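Home | Notebook | Materials | Archive | About

Notebook, March, just after lunch

Print this page | E-mail this page

Duvet fill test, second round. Really pleased with this one! The Radwan down came back from the wash and I weighed it again before doing anything else: 800 g going in, 794 g coming out. So we're down 6 g on the whole batch, and I'm fairly sure most of that is the fluff I picked off the drum seal with my fingers (still finding it on my sleeves).

Split it between 2 test pockets, same cotton, same stitch. One got the Stendent baffle pattern, the other the plain sewn-through squares we always do. The baffled one lofts like crazy. You press it flat with your palm and it's back up before you've got the ruler out. The sewn-through one is fine, perfectly nice, but you can feel the thin lines along every seam.

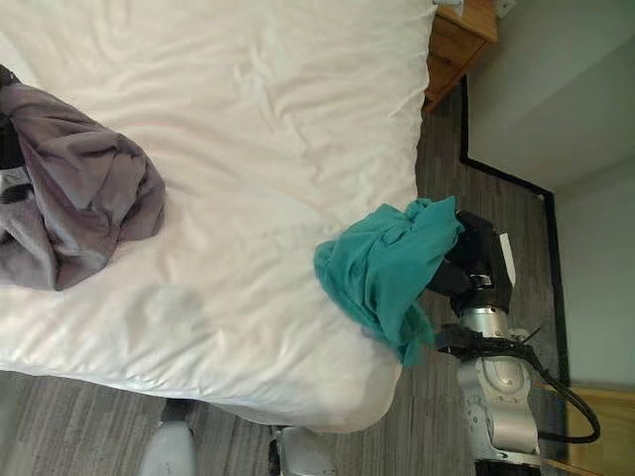

Corner shape is still bugging me. A square corner never fills properly, the down just won't stay up in the point, so I want to try the rounded template from the Dendham job next. It's in the flat drawer under the bias tape. Please don't fold it again, the crease has thrown off the curve!

Needle note: size 8 left visible holes in the downproof cotton and I got little quills poking through. Go finer.

To do: order more of the Jokesetti thread, the white, we have over half a cone but the full-size top will eat that. Recut the baffle strips on the straight grain. Wash pocket two again and see if the squares shift.

3 comments | 8 shares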